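Flatware questions, answered (by the person who packs your order)

I get the same questions in my inbox every month, so I finally sat down and wrote out the answers. If yours isn't covered, use the contact form and I'll get to it, usually in the evening after the packing is done.

Do you sell single pieces or only full sets?

Both! Most of what leaves my shelves is single pieces, because people lose one teaspoon and want one teaspoon back. I keep some 2,000 loose pieces sorted by pattern, and the big sellers are Zundano and Rondside. Full sets come and go. If you see one listed, it's here and ready to ship.

How do I figure out which pattern I have?

Turn a piece over and look near the wide end of the handle. A lot of makers put a little mark there, sometimes with a row of tiny letters after it. Tilt it under a lamp until the letters catch the light, or rub a bit of flour across and wipe off the extra — old trick, works great on worn marks. Then send me whatever you can read, even if it's half a word.

What if there's no mark at all?

Then I go by shape. The neck is the part I care about most, where the handle narrows down before the bowl or the tines. Some handles are broad and flat all the way to a rounded end, others swell out thick below the neck and taper again, and once you've handled enough of them you stop mixing them up. Lay two pieces on something pale with the handles showing and send me that. It helps a lot if one shows its flat side.

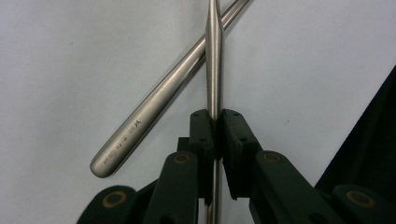
Magagula wrote in to say that the lamp trick got her nowhere until she washed the handles first, and that years of polish had filled the letters in completely. She used an old toothbrush and dish soap, and then she could read the whole line. I've added that to my own routine, so thank you!

Why does my silverware look brownish in some light?

Shiny metal picks up whatever is near it. Hold a fork next to a wood cabinet and you'll get brown streaks down the handle, hold it by a white wall and they're gone. If the color stays put wherever you stand, try a soft cloth and a drop of vinegar in warm water, then rinse and dry right away. Please skip the steel wool.

Can it all go in the dishwasher?

Stainless, yes. I run mine every night. Silver plate I'd wash by hand, and anything with a hollow handle too, since the heat can loosen the glue inside. And don't let stainless and silver share a basket — they can mark each other where they touch.

Will a replacement match my old pieces exactly?

In shape, yes. In shine, maybe not on day one. Yours has been rubbing around in a drawer for years and has a softer, satiny look that a less used piece won't have yet. Give it a few months of breakfasts.

How should I store the good set?

Bone dry, in a lined drawer or a cloth roll, handles all going the same way. I use the Tandport rolls myself and they hold up fine. No rubber bands, ever! They leave dark lines on silver that take forever to get off.

What about shipping and returns?

Orders go out within two days, wrapped in tissue. You have 30 days to send anything back, and I don't need a reason. For orders over 20 pieces, email me before you buy and I'll check every handle for dents and work out a better postage price. The largest box I've sent so far had 122 pieces in it, and I had to borrow a hand truck to get it out to the car.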